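Riklow Hand Gripper – Club Set

For robotics clubs, school teams and student projects

Kam-wah Lai and Hsiu-ying Tsao drew up the first Riklow for their own after-school club, and we still build it with that kind of room in mind: a few tables, a lot of backpacks, and students who would all like a turn right away. You hold it in your hand, squeeze, and the two fingers close, so a beginner can be picking things up long before the team has an arm to bolt it to. It's a lovely way to start a season, and the older students tend to borrow it back more often than they admit!

What comes in the set

Two hand grippers, assembled
Four spare grip pads
A bag of pivot screws and the driver that fits them
The Pidden activity book, 40 pages, written by club coach Chia-hao Shih

Using it in your club

The Pidden activities need nothing you'd have to order. Ask everyone to bring a cup or two from home, lay them on whatever table you have, and let the students work out which way to come at each one. A cup on its side is a very different job from a cup on its base, and a wide rim asks for a different hand than a narrow foot – we have heard some wonderfully heated arguments about this. Chia-hao suggests pairs, with one student gripping and the other keeping notes, then trading places after every object. Teams entering the Brirkier junior challenge can use those notes for the design journal.
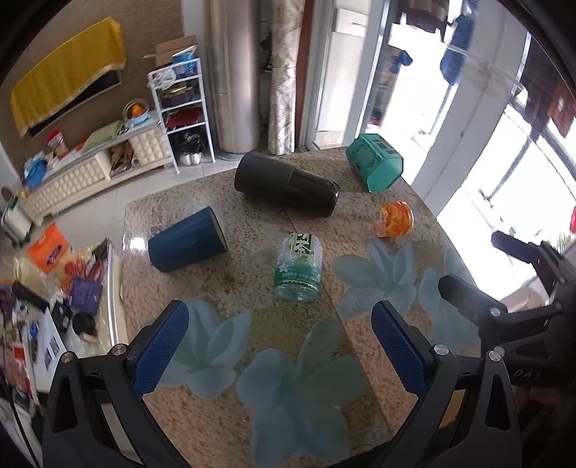
Cups on a flower-patterned tabletop, and the blue grip pads held open.

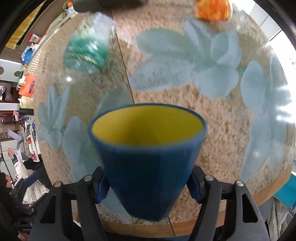 Care and spare parts

Wipe the pads with a damp cloth and let them dry before the set goes back in its box. We rate a pair of pads for 2000 grips, though a keen club will get there sooner than you'd think. Check the pivot screws at the start of each month and snug them up by hand. Please don't use a power driver on them.

Replacement pads are part 726 and the screw bag is part 600. Orders for the new school year should reach Yuk-lan Tang by August, and she's glad to help if you aren't sure how many sets your group needs.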